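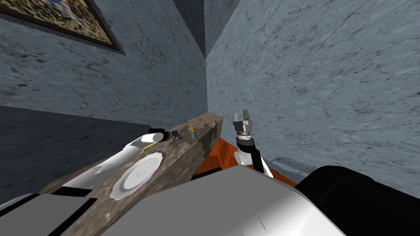 Tamara Pîrvu wrote to ask whether she should wait another year before trying any of this, because her last test arm could wipe a table but couldn't pick up a fork.

My answer is to try it now, in simulation, with one small chore. Clearing a kitchen counter is a good first choice. It shows quickly what a machine can do and where it still gives up.

What you need

A simulated kitchen, a two-fingered gripper and a free Sunday. I used Drondura with the stock kitchen and changed nothing in it.

Step 1. Pick the chore and write it down

Keep it to one sentence. Mine was "move the plate from the counter to the sink." Leave out wiping, sorting and stacking for now.

Step 2. Check the reach

Drive the arm by hand to each end of the counter with the fingers open. Note where it stops or bumps the wall.

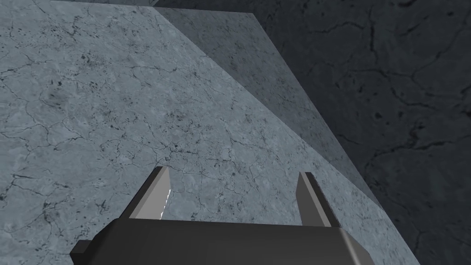

Do the same at two heights. An arm that reaches the back edge from high up may not reach it when the wrist is low – mine needed the base moved twice.

Step 3. Run the approach without grasping

Bring the open fingers down over the counter and stop short of the surface. Repeat this 20 times from different starting points. If the arm touches the stone more than three times, lower the speed and start over.
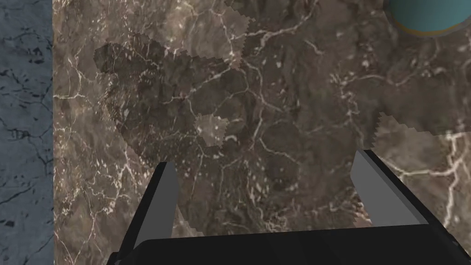 Step 4. Add the grasp

Flat plates are hard. Two fingers have to catch the rim, and the rim is low. I got 5 clean lifts in 21 tries. Bottles went much better.

So, can it do the chore yet? With a bottle, mostly. With a plate, I would still do it myself. Sebastian Crăciun had better luck sliding the plate to the counter edge first and gripping it there, and I plan to try that next.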